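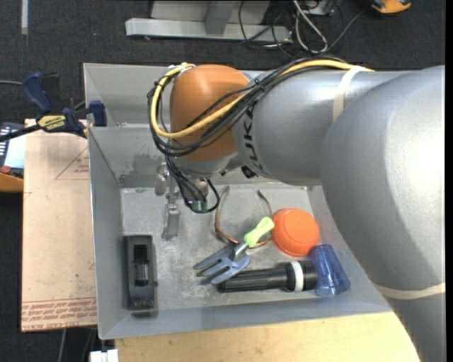 Handout 5, page 48

Cell rules for the bin picking sessions (Oltlow lab, November group)

I get asked every term why I go on about cables before anyone has moved a joint. Well, have a look at how ours run: along the forearm, under a strap, round the wrist and down to the gripper. Every wrist turn pulls on that lot. So before you start, take the wrist slowly to both ends of its travel and watch the slack, please!

Clamps next. The bin is held at the rim, and I want every clamp tugged by hand at the start of your slot (yes, even if the last pair swears they did it). A bin that creeps a little ruins your poses and you'll blame the software, as I did for most of a summer at Ondton.

Keep the object mix awkward. Fork, torch, upturned bowl, cup lying in the corner: lovely. Corners are where you meet the walls, so slow down there.

Speed stays at reduced while anyone is inside the tape. Pendant in hand, one person only, and say "moving" out loud.

Log every contact with the bin on the Zirnero sheet, scrapes included. Blank sheets are in tray 438. Reading for next time is the Satti notes, first half.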